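One lemon between us: Bidow's smallest market stall sells out by noon

The Bidow Street indoor market has gained a drinks table, and it may be the least cluttered shop in the county.

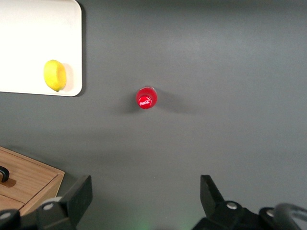 Wultier, the two-person outfit behind it, took over the pitch in March after the man who sold phone covers moved nearer the car park. The idea is simple enough to fit on a beer mat, and for the first week that was where it was written. You pick a cold drink, you say whether you want lemon in it, and you pay. There is no menu board. There was going to be one, but the price of chalk pens upset everybody.

The stall opens at ten and closes when the drinks have gone, usually a little before twelve. On its best morning so far it served 211 customers, a good number of whom had come in for the key-cutting counter and been unable to find the end of the queue.

Trade has been helped by the neighbours. Filodora, the flower and ribbon shop on one side, lends its sink, and Uddin Fruit and Veg on the other supplies the lemons, one at a time if need be. The arrangement with Uddin is that lemons are fetched as wanted and settled up at closing, a system that depends on both parties remembering the same number. So far they have differed only once, by 15, and the matter was put right with a bag of satsumas.

The lemon itself has proved the hard part. Regulars have split into those who want a slice, those who want a squeeze, and a small but firm party who hold that lemon has no business in cola at all and will wait in line to tell you so. A slice adds nothing to the bill. A second slice costs 32p, a charge brought in after one customer asked for enough to "make a proper drink of it" and left with most of the fruit.

Market rules say that anything cut on a stall has to be cut on a clean, separate surface, with the knife kept out of reach of the public. Wultier passed its first hygiene visit with one remark, to do with the bin lid. The lid has since been replaced by another lid, of the same type, which shuts.

Not everyone is won over. The market newsletter has printed two letters on the subject, one complaining that the queue blocks the way to the haberdashery and one, rather longer, on the correct thickness of a slice. The writer favours the width of a pound coin. The stall has replied that it will do its best, but that it is cutting lemons and not minting them.

There are plans to grow, after a fashion. Wultier would like a second table by the summer, and has asked the market office about the empty pitch beside the photo booth. The rent there is £59 a week, compared with a good deal less for the present spot, and the light is said to be poor. Limes have been mentioned. Uddin is understood to be in favour of limes.

Until then the stall stays where it is, between the flowers and the cauliflowers, six mornings a week. Customers are asked to bring the right change if they have it, and to stand to the left of the pillar so that people can get through to the buttons. Empties can be left in the crate under the stairs, next to the mop bucket. Please don't leave them in the mop bucket.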